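Drerkport 2, Hitik 2, and my left foot

16th January

I have supported Drerkport for long enough to know that a two-goal lead is only a slower way of losing. So when Arwel Cadwaladr put us 2-0 up before half-time I did what any seasoned fan does and started working out how we would blow it.

The attendance was 3,045, the best of the season, and more than 250 of those had come over from Hitik with a drum. I'd like a word with whoever sold them the drum. It had one rhythm, and the man playing it knew half.

Cadwaladr's first was a header from a corner, which he celebrated as if he had never seen a ball go in before. (In fairness, since November he hadn't.) The second was lovely. He took the ball on his chest with his back to goal, turned the center half inside out and hit it low into the corner. My section went up as one and came down mostly on my left foot.

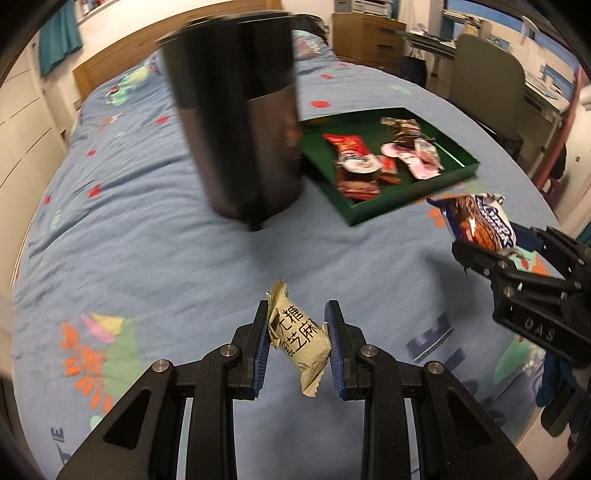
The second half, sadly

Our manager's plan for protecting a lead is to take off anybody who can run. On 60 minutes off came Cadwaladr, and on came Emrys Bellis, a defensive midfielder who has been coming back from the same hamstring since May. I like Bellis. He points a lot. He pointed at the Hitik winger all the way down the touchline and was still pointing when the cross went in for 2-1.

After that we dropped so deep that our goalkeeper had to ask people to move. I could feel the equalizer coming and so could the drum, which got faster.
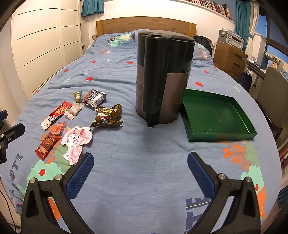

It arrived in stoppage time, a shot that hit Bellis on the knee and looped over everyone. He pointed at the linesman. The linesman was not interested.

So that's a point, and we stay one place above Slanina on goal difference, with a game more played. The man behind me called it a good point. He has said that after every draw for years, including the one that relegated us.

Slanina away next. The coach leaves from outside the Brilteck works and there are still seats, if you want to spend four hours on a bus listening to me explain why Cadwaladr should have stayed on. My foot is fine, thanks. It's gone a sort of plum color and I've got the other one for driving.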